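Equipment Plan and Budget
Project group Brorkgate, interim report, section 3
Section author: Mireille Besson

3.1 What we need to buy

Our task is picking up and sorting everyday items on a tabletop. The department covers the robot itself, so this section only deals with what goes on and near the table. We planned the spending in two orders, one in January and one after the interim review.

The first order covers the test items. We wanted different shapes and stiffness: tennis balls, a chip can, a toothpaste tube, a flat card, a clear container. All of these come from a regular grocery or sports store, and we set aside $100 for them, including spares.

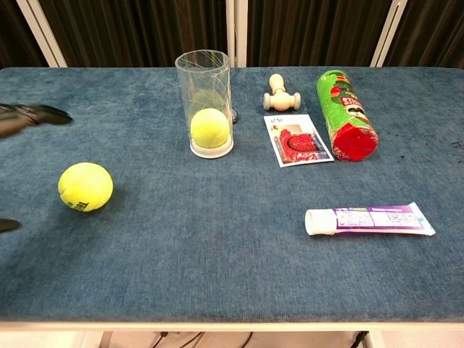 Spares matter most for the tube and the cans, which dent and then roll differently. We budgeted 12 replacement items for the semester. Tennis balls hold up well and we only plan one extra pack.

3.2 Larger items

The bigger cost is fingertip pads. We compared two suppliers, Clallatis and Flemon. Clallatis sells a full set for $453 with a delivery time of 6 weeks. Flemon is cheaper per pad but does not sell the size we need, so we would have to cut them ourselves. We tried cutting pads last semester and the edges peeled.

We chose Clallatis. The delivery time means the order has to go in before the review — otherwise the pads arrive too late for the final tests.

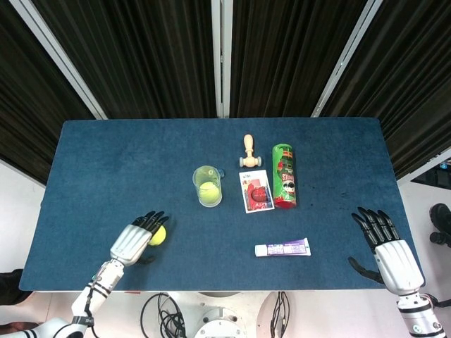 A felt cover for a second table is also on the list. Pană sells it by the yard, and we are waiting for a price. Cable covers for the floor were moved to the second order.

3.3 Open points

Shipping from Clallatis is not included in the price above. The lab manager has to sign the order form, and we still need a cost code for the second order.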